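4.2 Open-day sessions in a home setting

The second part of our study took place during the February open day of the Harnerska housing block. Visitors could try the hand-held gripper in a bedroom and fold or arrange clothes on the bed. We chose padded garments for this part, as their shape changes very much with each grasp. One of them was a purple-magenta puffer jacket, laid flat on a plaid sheet (Figure 3a).

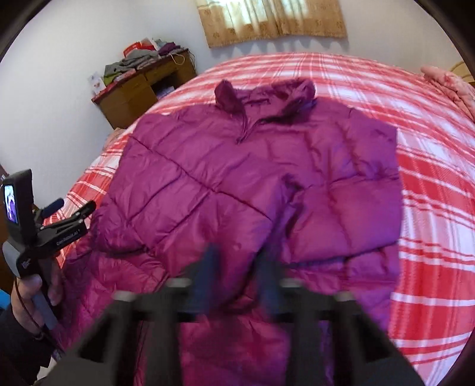
Each visitor received an explanation of 3 minutes and could then work freely for 90 seconds. We did not correct the grasps, even when they were different from the ones in our instructions. In total, 210 visitor trials were added to the Plusomier set, which now holds 2,349 trials. Many visitors first took the garment by the collar, while our trained operators usually start from a sleeve. The wide opening of the two fingers (Figure 3b) was found comfortable by most adults, but children needed to use both hands.

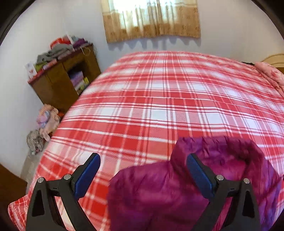
Figure 3. Garment handling on the bed: (a) the jacket with the gripper in front of it; (b) the two fingers open, with blue contact pads, and a crumpled garment on the sheet.

Trials in which the garment left the bed were kept and marked with a separate label. The same labels were used for the earlier Grastus recordings, so the two groups can be compared directly in Section 5.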